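okay I have fallen all the way down the brown hole. The chocolate brown hole. A thread about why I have stopped buying black clothes and how happy I am about it

Some background: I owned 19 black tops in March. I know because I moved apartments and had to fold every single one. Turtlenecks, tees, one with a weird zipper at the shoulder that I wore to exactly one wedding

Then my friend Muchen Meng came over to help me unpack, wearing a brown cardigan over a brown slip skirt with brown loafers, and she looked like the inside of a very expensive candy box. I couldn't stop staring at her sleeves

I'd always filed brown under "uniform for a delivery job" or "my uncle's couch." But there are so many browns! Espresso, rust, tobacco, that almost-purple one like the skin of a fig. They all behave differently and that's the fun part

First thing I bought was a Burnel wool crewneck in a really dark cocoa, secondhand. I wore it with navy pants, which my mother raised me to believe was against the law. Mom, it's beautiful. The navy goes sort of inky next to it

(if you try one combo from this thread please make it dark brown and navy. I will accept thank-you notes)

Second favorite: brown and pale blue. A washed-out blue button-down under a chestnut vest. It's a little bit seventies math teacher and I mean that with my whole heart

Third: brown with MORE brown, but you want the textures to be different. Corduroy with smooth knit, suede with plain cotton. I tried two flat cottons in nearly the same shade and it looked like a jumpsuit I'd gotten wrong

Somebody already replied asking about brown and black together. Yes!! Do it! The trick for me was making the brown obviously brown. If it's so dark people have to squint, they'll think you got dressed with the lights off. A caramel or cinnamon next to black is gorgeous

Shoes. I put off the shoes because shoes are where the money goes. I ended up with a pair of Kang lace-ups in a reddish brown, 59 dollars on clearance, half a size big, and I wear them with thick socks and love them like pets

They go with gray, they go with cream, they go with the green pants I bought during a strange summer and never figured out. The green pants finally have a job

Now the part where I mess up, for balance. I ordered a "mocha" trench from Sultorano off one photo. It showed up and it was taupe. Very taupe. Taupe makes me look like I'm coming down with something. Back it went

Which brings me to undertone. I'm no expert, I just stand by my kitchen window holding sweaters under my chin like a maniac. Warm browns (rust, caramel, anything with some orange in it) wake my face up. The grayish ones put it back to sleep. Muchen is the exact opposite and looks incredible in mushroom colors, so please do your own window test

Do it during the day! I did it at 9 pm under a yellow bulb the first time and everything looked great, including a thing I now use to wash the car

Quick word for the black sleeve loyalists, I see you and I was you. Keep the good ones. I kept 5. A plain black long-sleeve under a brown pinafore or an open brown shirt is one of my favorite things to wear right now -- the sleeves just go quiet and let the rest of it talk
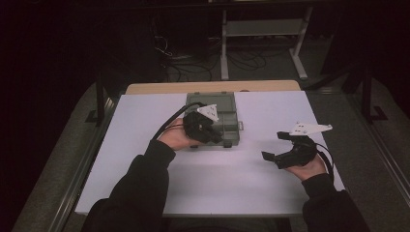 (photo: Muchen Meng)

Okay, fabrics, because a few of you asked. Brown in cheap shiny polyester is hard. It goes a bit raincoat. Brown in anything fuzzy or nubby is easy mode: brushed wool, corduroy, flannel, bouclé. If you're trying it for the first time start fuzzy

Linen surprised me too. I have a tobacco-colored linen shirt from Bellard, the one with the big square pockets, and the wrinkles look intentional. In white linen I look like I slept in a bus station. In brown linen I look like I own a small boat

Jewelry! Gold is the obvious one and it's lovely, but try silver with the really dark chocolates. Chunky silver hoops with an espresso turtleneck. I wore that to work and got two compliments before I'd put my bag down

Lint report: brown shows way less than black. I live with a cream-colored cat and my lint roller budget has dropped by roughly half. This alone should be on billboards

One thing I still haven't cracked is a brown winter coat. I want it long, I want it belted, I want it to be the color of a horse. Everything I've tried is either camel (nice, but camel) or so dark it may as well be black and then what was all this for

If you have a horse-colored coat, please post it below. Old ones, thrifted ones, your grandmother's, I want to see all of them

also taking opinions on brown tights. I bought a pair and I'm nervous

update: wore the tights with the reddish shoes and the navy skirt. not nervous anymore, buying a second pair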